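Search this site Go
Print this page | E-mail this page

How to Test Whether a Machine Can Do a Chore Yet
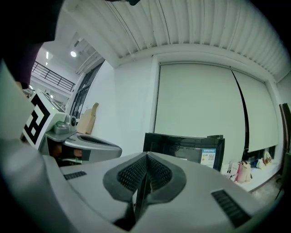 Senan Flanagan wrote in to ask why the test should begin with hand-held grippers when the question is what a machine can do alone. Start there anyway. If a person holding the gripper cannot finish the chore, no control software will finish it with the same fingers.

1. Pick one chore and write down its end state. "Tidy the room" cannot be scored. "Bag folded flat, on the shelf" can.

2. Do the chore by hand-held gripper, 15 times. Log every drop, regrasp and use of a bare hand. Stop if a bare hand was needed more than once and pick another chore.

3. Record the demonstrations. For the Flirholm bench we used 500 for one folding task. Discard any run where the marker was lost from view.

4. Run the trained arm with the start position changed each time. Do not reset a failed run halfway.

5. Score against the end state only. Partial credit hides the failures that matter in a house.

Our last round at Clivano logged 2,211 attempts over nine chores. Moving boxes from floor to shelf passed. Folding failed 326 times, mostly at the second grasp. Shop-floor work with fixed bins is close to usable. Soft goods are not. The folding runs will be repeated in September with narrower fingers.

Print this page | E-mail this page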